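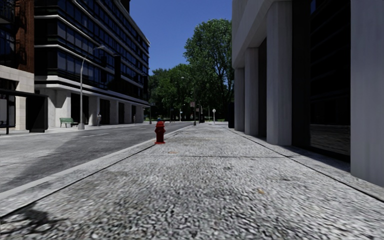
Flandach abre candidaturas para lojas de rua com contratos de curta duração em Fornusberg

Programa Fogh coloca 17 espaços de rés-do-chão à disposição de pequenos comerciantes, oficinas e associações, com renda fixa no primeiro ano

Fornusberg, 8 de outubro de 2026. A Flandach, empresa de gestão de imóveis comerciais, abriu hoje as candidaturas ao programa Fogh, destinado a arrendar lojas de rés-do-chão a negócios de pequena dimensão e a entidades sem fins lucrativos. A primeira fase abrange 17 espaços no bairro de Tumow, com uma área total de 914 metros quadrados. Os contratos têm duração inicial de seis meses e podem ser renovados até ao limite de três anos.

A renda é de 500 euros mensais por loja durante os primeiros doze meses, qualquer que seja a área do espaço. O valor inclui o condomínio e o seguro do edifício. Ficam a cargo do arrendatário a eletricidade, a água, as comunicações e o seguro do recheio. Não é exigido fiador. A caução corresponde a um mês de renda e é devolvida no prazo de trinta dias após a entrega das chaves, descontadas as reparações que tenham sido acordadas na vistoria de saída.

O programa resulta de um inquérito que a Flandach realizou durante o mês de setembro junto de moradores, trabalhadores e comerciantes de Tumow. Foram recebidas 969 respostas válidas, em papel e através da internet. Os serviços mais pedidos foram a reparação de calçado e de roupa, uma papelaria, uma mercearia com horário alargado e uma oficina de bicicletas. Muitos dos participantes referiram também a falta de um local para aulas e reuniões ao fim da tarde.

"As rendas de rua em Tumow foram calculadas durante anos para cadeias com muitas lojas e contratos de dez anos. Quem quer abrir uma sapataria ou dar aulas de costura não assina um contrato desses", afirma Dardo Ledesma, diretor de arrendamento comercial da Flandach. "Decidimos baixar o valor de entrada e encurtar o compromisso. Se a loja correr bem, o arrendatário fica. Se não correr, sai com um aviso de trinta dias e sem penalização."

Os espaços

As lojas da primeira fase situam-se em três edifícios geridos pela empresa. A mais pequena é adequada a um posto de reparação ou a um balcão de atendimento, e as maiores permitem dividir a área entre venda ao público e oficina. Todas têm entrada direta a partir da rua e instalação sanitária. Quatro estão equipadas com conduta de extração de fumos e podem receber atividades de restauração ligeira, desde que a licença seja obtida pelo arrendatário antes da abertura.

Os espaços são entregues pintados de branco, com pavimento reparado, quadro elétrico certificado e iluminação de teto. O mobiliário, os balcões e os equipamentos são da responsabilidade de quem arrenda. A Flandach disponibiliza um conjunto de estantes modulares e mesas recuperadas de antigos escritórios, que podem ser pedidas sem custos no formulário de candidatura. A atribuição deste material segue a ordem de assinatura dos contratos.

As alterações que não afetem a estrutura, como a colocação de prateleiras, divisórias leves ou pontos de luz adicionais, dispensam autorização escrita. As obras que envolvam canalização, paredes ou vãos exteriores devem ser apresentadas com um desenho simples e uma memória descritiva, e a empresa compromete-se a responder no prazo de dez dias úteis.
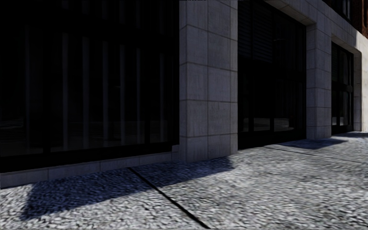

Vãos envidraçados e pilares de pedra cinzenta ao longo do passeio. Imagem: Flandach

Letreiros e montras

O regulamento do programa inclui regras comuns para letreiros. Cada loja pode ter um letreiro fixo por cima da entrada e um elemento perpendicular à fachada, ambos sem luz intermitente. Os autocolantes opacos não podem ocupar mais de um terço da área de vidro. Os suportes devem ser fixados nas juntas entre as peças de revestimento, de modo a evitar furos na pedra.

As montras podem ser iluminadas até às 23 horas. A partir dessa hora, as luzes devem ser desligadas ou reduzidas ao mínimo necessário para a segurança da loja. A colocação de expositores, bancos ou vasos no exterior depende de licença de ocupação da via pública. A Flandach ajuda a preencher o pedido, mas a decisão e as taxas são da competência dos serviços municipais. As bocas de incêndio, as rampas e os acessos aos edifícios têm de permanecer livres em qualquer circunstância, incluindo durante cargas e descargas.

Quem pode concorrer

Podem apresentar candidatura empresários em nome individual, sociedades com menos de dez trabalhadores, cooperativas e associações legalmente constituídas. São aceites projetos de pessoas que ainda não tenham iniciado atividade, desde que o façam antes da assinatura do contrato. Duas entidades podem concorrer em conjunto à mesma loja e repartir o horário ou a área, devendo nesse caso indicar um responsável único pelo pagamento da renda.

Não são admitidas candidaturas para armazenagem sem atendimento ao público, jogo, venda automática como atividade principal ou pontos de recolha de encomendas sem outro serviço associado. Os espaços não podem ser subarrendados.

A candidatura é composta pelo formulário, por uma descrição da atividade com o máximo de duas páginas, por uma previsão de receitas e despesas para seis meses e pela indicação das lojas pretendidas, por ordem de preferência. Não são pedidas cartas de recomendação nem planos de negócio elaborados por consultores.

Avaliação

As propostas são analisadas segundo quatro critérios: a utilidade do serviço para o bairro, tendo em conta os resultados do inquérito; a viabilidade das contas apresentadas; o horário de abertura previsto; e a adequação da atividade ao espaço escolhido. O primeiro critério vale o dobro de cada um dos restantes. Em caso de empate, é dada preferência a candidatos que residam ou já trabalhem em Tumow.

Os candidatos pré-selecionados são chamados para uma conversa de meia hora e para uma visita à loja. As respostas são enviadas por escrito a todos os concorrentes. Quem não for escolhido pode pedir a pontuação obtida em cada critério e, se o desejar, manter a proposta ativa para a fase seguinte.

"Recebemos no inquérito respostas muito concretas. Houve quem escrevesse que tem de atravessar a cidade para mudar as solas de um par de sapatos, e quem nos pedisse uma loja aberta às oito da noite para comprar leite", diz Dardo Ledesma. "O horário conta na avaliação por esse motivo. Uma loja que abre três tardes por semana pode ser um bom projeto, mas tem de explicar a quem serve."

Renda após o primeiro ano

Findos os primeiros doze meses, a renda passa a ser calculada com base na área da loja e num preço por metro quadrado que consta do contrato desde o início. O aumento é aplicado em duas etapas, com seis meses de intervalo. As associações sem fins lucrativos mantêm o valor do primeiro ano durante toda a vigência do contrato, desde que apresentem anualmente o relatório de atividades.

No final dos três anos, o arrendatário tem direito de preferência na celebração de um contrato comum para o mesmo espaço. A Flandach deve comunicar as condições desse contrato com quatro meses de antecedência. As benfeitorias pagas pelo arrendatário e aprovadas por escrito são descontadas na renda, até metade do seu valor comprovado.

Visitas e prazos

As lojas podem ser visitadas mediante marcação, em grupos pequenos e com a presença de um técnico da empresa. As plantas de cada espaço, com medidas, potência elétrica disponível e localização dos pontos de água, são entregues na visita e podem também ser levantadas no balcão da Flandach em Fornusberg.

O prazo para a entrega de candidaturas é de seis semanas a contar da data deste comunicado. Os documentos podem ser entregues em papel, no balcão da empresa, ou através do formulário eletrónico. As candidaturas incompletas não são excluídas de imediato: os concorrentes têm cinco dias úteis para juntar os elementos em falta depois de notificados.

A segunda fase do programa será anunciada após a ocupação das lojas agora disponíveis e poderá incluir espaços noutros bairros de Fornusberg. A lista de edifícios ainda não está fechada.

Sobre a Flandach

A Flandach gere edifícios de escritórios e espaços comerciais em Fornusberg, por conta própria e de outros proprietários. A sua atividade inclui o arrendamento, a manutenção técnica e o acompanhamento de obras. O programa Fogh é coordenado pela direção de arrendamento comercial.

Contacto para a imprensa
Flandach, Gabinete de Comunicação, Fornusberg
Os pedidos de entrevista e de visita às lojas por órgãos de comunicação social devem ser dirigidos ao gabinete com dois dias úteis de antecedência.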